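Section 5: Setting up the laundry pick-up routine

This section applies to the Garkex two-arm mobile unit with wrist cameras and head camera, controller version 11 or later. Complete Section 4 (arm homing and gripper check) before you begin. If the unit was supplied by Paritz with the routine already loaded, start at step 4.

What you need

The unit, charged to at least half.
One laundry basket with an open top.
A few items of clothing. Shirts and light jackets are suitable. Keep socks and anything with loose cords for later, when the routine has been trained on larger items.
The teaching handles supplied in the box marked Wemness.

CAUTION: Keep children and pets out of the working area while the arms are powered. The stop button must be within reach of the person holding the teaching handles.

Preparing the area

1. Put the basket on a level floor, close enough that both arms can reach into it without the base moving. The arms will not work correctly if the basket is more than 400 mm from the front of the base.

2. Lock the casters. The unit will report error 16 if a caster is unlocked when the arms start to move.

3. Switch on the room lights and leave them as they are until the session is over. Changing light is the most common cause of poor results with pale clothing against a pale wall.

NOTE: Soft furniture beside the basket is acceptable. Tell the unit where it is by running Map Area from the Set-up menu, and run it again if the furniture is moved.

Checking the camera views

4. Open the Cameras page and select each view in turn. In a wrist view, both gripper fingers should show. In the head view, the basket should be in sight with a gripper finger on either side.

5. If a finger is missing from the wrist view, loosen the camera clamp by half a turn, adjust the angle and tighten it again. Do not force the clamp past the stop.

6. Press Save Views. The unit stores the positions and will warn you at start-up if a camera has shifted.

Recording a run

7. Take hold of the teaching handles and press Record. Wait for the second tone before moving.

8. Guide one gripper to a garment, close it, lift, and move clear before lowering. Move slowly over the rim of the basket. If a sleeve catches, stop, lower the arm and start the run again.

9. Press End. Delete any run in which a garment was dropped outside the area you mapped.

10. Repeat with the clothing arranged differently each time. The memory holds 1,574 runs. Older runs are not overwritten, and recording stops when the memory is full.

Wrist view, then head view:

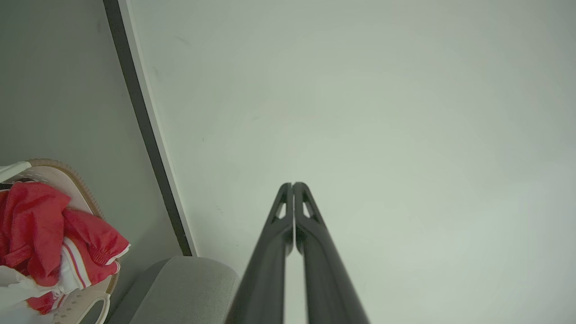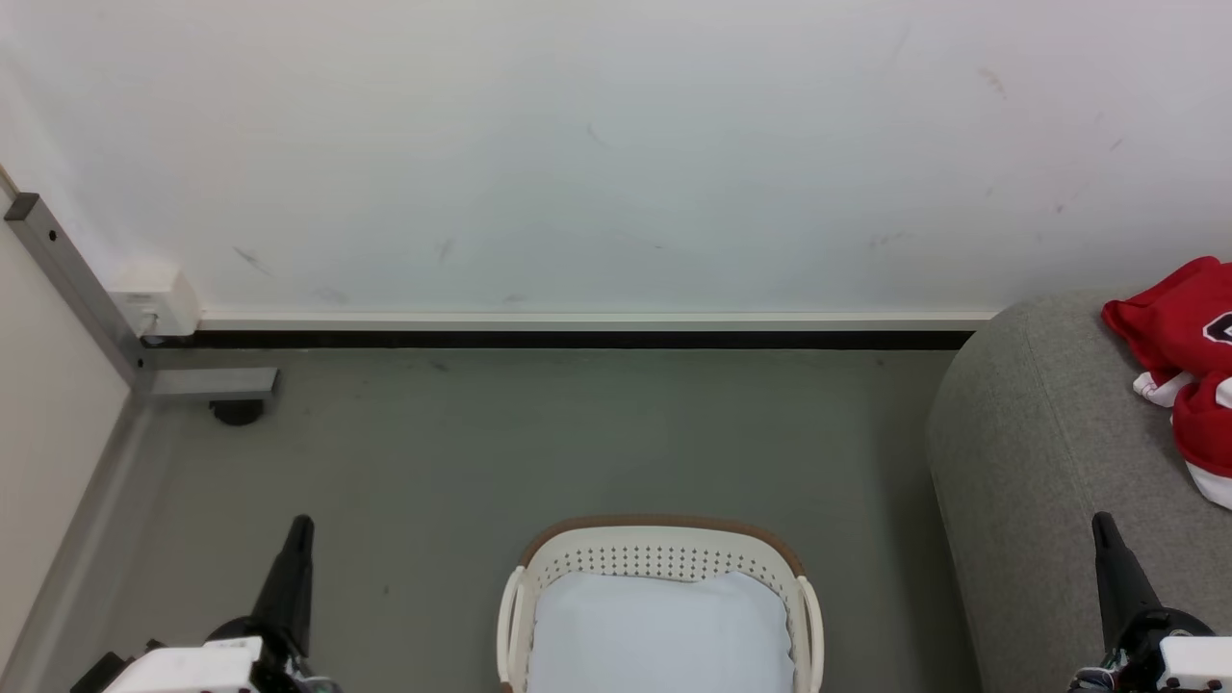

Comments on this section

Rosaire Lachance: Step 5 should mention that the clamp on the left arm turns the other way. I tightened mine when I meant to loosen it and had to ask Ljungberg for a new screw. Also, Save Views stays greyed out until you have opened every camera view at least once, so if you skip one in step 4 you get stuck at step 6.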